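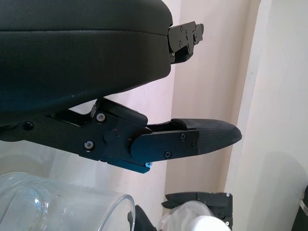 Figure 1. Flat black plates and linkages meeting at a round pivot knob, with hex socket screws set in the faces.

Fluswood Technical Workshop
Unit 3: Screws, plates and pivots
Instructor: Kasun Khondokar
Lab help: Hélène Boychuk, Tuesday afternoons, Wijesinghe Room

Reading for this unit: the chapter on threaded fasteners, up to the section on washers. Bring your own set of hex keys. The ones in the drawer are worn and will round out a small socket.

Fixed joints and moving joints

A screw can do two jobs in a plate assembly. In a fixed joint it clamps two parts together so that friction between the faces carries the load. In a moving joint something has to hold the parts in line and still let them turn. That is usually a shoulder screw, a pin or a bushing. A plain screw tightened hard through two links will lock them. The same screw backed off until they move will keep loosening as they turn.

When you look at an assembly you didn't build, sort the joints into these two groups first. Dark screws on dark plates are easy to miss, so tilt the part under the lamp. The small blue screw head in Figure 1 is much easier to find than the dark ones. Color alone does not tell you size, grade or thread, so measure before you order a replacement.

Reading a linkage

Sketch each link as a straight line and each pivot as a small circle. Leave out the outline of the plates. A wide plate and a thin arm look very different, but if their pivots are the same distance apart they are the same link on paper. Mark any point that is fixed to the base with short hatching.

Next, find the gaps. An open space between two links is often there so they can close toward each other without touching. Draw the linkage at both ends of its travel before you decide a gap is wasted space.

Bench exercise

You will get a Vimolon practice kit with flat plates, spacers and a bag of socket screws. Work in pairs.

Lay out the plates and build the four-bar layout on the back of the kit card. Tighten the fixed joints in two passes, snug first and then firm. Set the pivots last. Swing the linkage through its full travel by hand, roughly 70 degrees, and note any place where it binds. If it binds, loosen the fixed joints — all of them — and start the second pass again.

Allow 60 minutes for the build and sketch. Screws go back in the bag by length.

Hand in

One sketch with the pivots marked, one table of screws (length, head type, fixed or moving joint), and a short paragraph on where your linkage was stiff and what you changed. Late sketches go in the tray by the Wijesinghe Room door.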